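Jobs > Production and Workshop

Posted 6 February 2024 by Storuvari Personnel Office

Bench Assembler, Key and Lock Hardware (full time)

Storuvari supplies keyed hardware to property managers, marinas and self-storage operators. The assembly shop prepares key sets, tags and replacement cylinders to customer order. We have one opening for a bench assembler on the day shift, with a start date in April.

Duties

The assembler works from a printed order sheet. Each sheet lists the key codes, the tag numbers, the ring size and the packing method. A typical order is between 15 and 61 key sets. Larger orders are divided into batches and signed off one batch at a time.

Daily work includes:
- cutting duplicate keys from code on the Skomar bench machine
- deburring and gauging cut keys before they leave the station
- fitting keys and tags to split rings in the sequence given on the sheet
- pinning replacement cylinders to an existing key system
- recording rejects by cause and returning them to stores

Split rings are issued in three sizes. Rings that have been sprung open past their normal gap are scrapped and may not be closed with pliers and reused. Tags are stamped in-house, and the assembler is responsible for checking that the stamp matches the key code before the ring is closed.

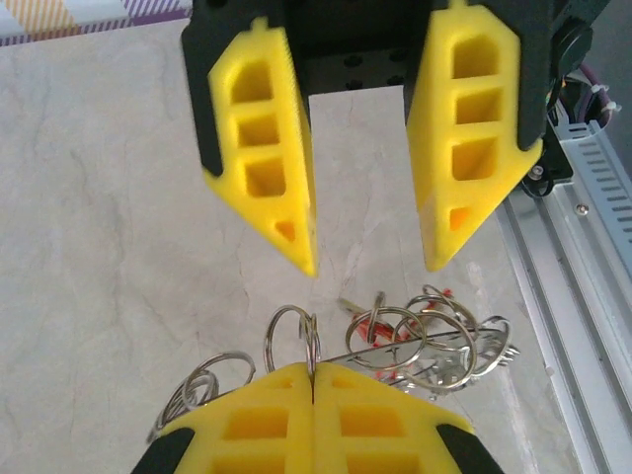
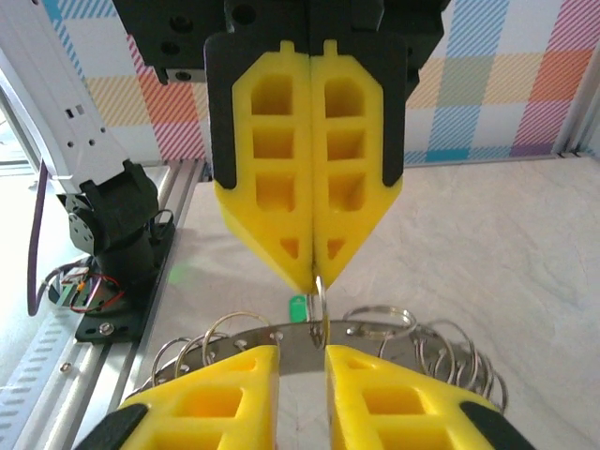 Output is measured by completed order, with no piece rate. The reject limit is 3 sets per 700. An assembler who exceeds the limit in two consecutive months is moved to supervised work until the cause is found.

Requirements

Applicants must have at least one year of bench work in locksmithing, instrument assembly, jewelry repair or a similar trade. Ability to read a caliper and a depth gauge is required and will be tested. Near vision must be good enough, with or without correction, to read a stamped tag at arm's length. The position involves long periods seated, repeated finger and wrist motion, and lifting of up to 40 pounds when stock is received.

Experience with master key systems is preferred. Knowledge of the Chávez cylinder line is useful, as it makes up most of our repair work, but training is provided. Because the work gives access to customer key codes, any offer depends on a background check. Codes may not be copied, photographed or taken out of the shop.

Hours and pay

The shift runs from 7:00 a.m. to 3:30 p.m. with a half-hour unpaid lunch. Pay is hourly and is set by the result of the bench test and by prior experience. Safety glasses and an apron are supplied. Hand tools are supplied, though assemblers may use their own tweezers and files after inspection.

How to apply

Send a work history and the names of two former supervisors to the personnel office at our Tosusska site, or leave them at the front counter during business hours. State the earliest date you could start. Selected applicants will be called in for the bench test, which consists of cutting and gauging a short run of keys and pinning one cylinder. Applicants not selected for the test will be notified by mail.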